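How to lay out small gears and plates before assembly

Posted Feb 28, 2018 in Workshop basics

I repair small gearboxes at home, mostly from old clocks, kitchen timers and model railway cars. For a long time I lost parts. A gear would roll from the table, or I would put two similar ones together and forget which was which. Now I follow the same order every time, and I want to write it down for people who are starting with this hobby.

What you need

A table with a flat top
A piece of dark cloth, bigger than your work area
A shallow metal plate or disc for the loose gears
Tweezers with flat tips
A soft brush
Isopropyl alcohol and a small glass jar
Sandpaper, 400 and 1000 grit
A pencil and paper

Step 1. Prepare the cloth

Choose a cloth in one color, without pattern. I use cotton, washed 2 times before the first use so it does not leave so much lint. Put it on the table and pull it flat with both hands. It does not need ironing, but a high fold can hide a small gear, so press down the big ones with your palm. Let the cloth go well past the place where you work.

Please do not use a towel. The teeth catch in the loops and you will pull threads into the gear.

Step 2. Take the gears out in order

Open the housing and do not touch anything yet. Make a small drawing of how the gears sit, from the top. I write a number beside each one, starting from the motor side. Then lift them one by one with the tweezers, holding the gear at the hub and not at the teeth. If a gear sticks, turn it slightly while you lift. Never push a screwdriver under the rim, especially with plastic gears.

Step 3. Put them on the plate

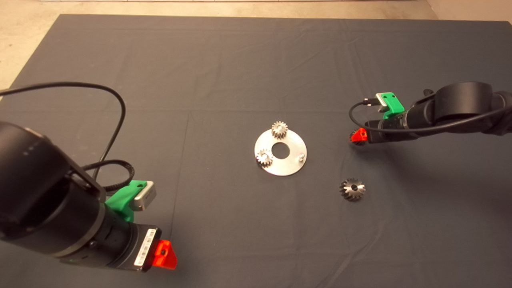 Small gears are easier to control when they have their own place, separate from screws and tools. I keep mine on a round plate in the center of the cloth and move them to it directly from the housing. Silver metal is easy to find against dark gray fabric, also in the evening with one lamp. A plate with a hole in the middle is fine too, but keep the smallest parts away from the hole, like the gear on the lower left here, because they can slip under and you will look for them a long time. Leave a finger of space between one gear and the next.

For a gearbox with up to 16 parts I use one plate. For more than this, take a second one and write on your drawing which gears went where.

Step 4. Clean and check the teeth

Pour a little alcohol in the jar and brush each gear over it, always from the center to the outside. Open a window first. Some plastics become dull from alcohol, so try one drop on the hub and wait a minute. Let everything dry before you continue.

Look at every tooth against the light. A small burr on a metal gear can be removed with the 400 paper and then finished with the 1000. Go very lightly, two or three strokes. If a tooth is broken or bent, replace the gear. I order mine from Clusbridge, who sell by module and bore size, so measure both before you write to them.

Step 5. Put them back

Begin with the highest number on your drawing and go back to number one. After each gear, turn the train by hand and feel if it moves freely. When something is tight, take out the last gear and look for dirt on the shaft. Put a very small amount of grease on the teeth at the end, and none on the cloth side of your fingers.

Shake the cloth outdoors when you finish, but only after you have checked it for washers.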